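Closus Render Queue: Frequently Asked Questions

Maintained by the Terndale node. Corrections to Hrefna Hjaltested.

What is the queue for?

It runs batch rendering jobs for people who need more processing time than a desk machine can give them. You upload a packed scene file, set the output range and collect the finished images from your results folder. Interactive work is not supported. If you need to move lights about and see the result straight away, use the preview machines at Garside.

Who can submit a job?

Anyone with a Terndale or Garside login. Daresmont accounts were moved over in December and use the same password as before. Guest accounts can read results but cannot submit.

Which file formats are accepted?

Packed scene files only, with all textures and meshes included. A scene that points to a texture on your own drive will load without an error and render the missing surface in flat magenta. Run the packing check before uploading. It takes less time than a failed job.

My job has been "waiting" for hours. Is it stuck?

Probably not. Jobs are ordered by the share each group has used over the past week, then by submission time. A group that has run nothing recently goes ahead of one that has been running all day. If the status reads "held", a person has stopped the job and you will have had a message from Valdemar Hedegaard saying why.

How many jobs can I run at once?

Six per user. Further jobs can be submitted and will wait. The limit counts jobs, so an animation of any length submitted as a single job counts once.

What is the time limit?

71 hours per job. At the limit the job is ended and whatever has been written is kept. Long animations should be split by image range. The job script has a resume switch which skips any image already present in the results folder. It checks for the file name only, so delete part-written files first.

How many samples should I use?

The default is 65 per pixel with the denoiser on, and it suits most interior scenes with large, plain surfaces. Raise it for glass, fur or thin foliage. Doubling the sample count doubles the render time and reduces visible noise by a good deal less than half, so test on one image before changing a whole range.

Why are my shadows blotchy?

Usually the denoiser is working from too few samples in the darker areas. Turn it off and render a small crop. If the crop is evenly grainy, raise the sample count. If the grain gathers in patches, look for a very small, very bright lamp close to a wall.

Shadows with hard, straight edges are a different matter. A lamp with its size set to zero gives a hard edge at any sample count. Set a real size, in metres.

Why does my plain grey surface come out tinted?

Light bounces off nearby coloured surfaces and carries some of the colour with it. A strongly coloured floor will affect most things standing on it. If the tint is unwanted, lower the saturation of the floor material or reduce the number of diffuse bounces. Check also that the texture has been loaded in the right colour space. Grey maps used for roughness should be marked as data.
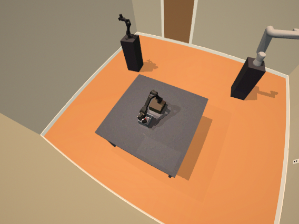
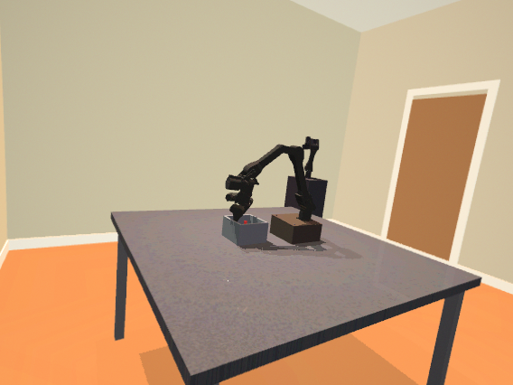
Rendered interiors: an orange-floored room with a large table, and an arm over an open-topped bin.

Can I get depth and normal passes as well?

Yes. Tick them in the output panel before packing. They are written into the same multi-layer file as the colour pass and are never denoised. Depth is stored in scene units from the camera, with no scaling, and will look completely white in most image viewers. The values are fine. Open the file in the compositor and map the range there.

How long are results kept?

Seven days from the end of the job, after which they are deleted without further notice. Ragnheiður Bech can extend this for a named folder if asked before the period ends. There is no backup of the results area.

When is maintenance?

Thursday from 06:30. The queue stops starting new jobs the evening before if they would run past that time. Set a realistic time limit on short jobs and they may still fit in.

How do I report a fault?

Send the job number, the log file and the name of the scene to Ingvar Toft. Screenshots of the log are not searchable, so attach the text file. For lost passwords, use the login page.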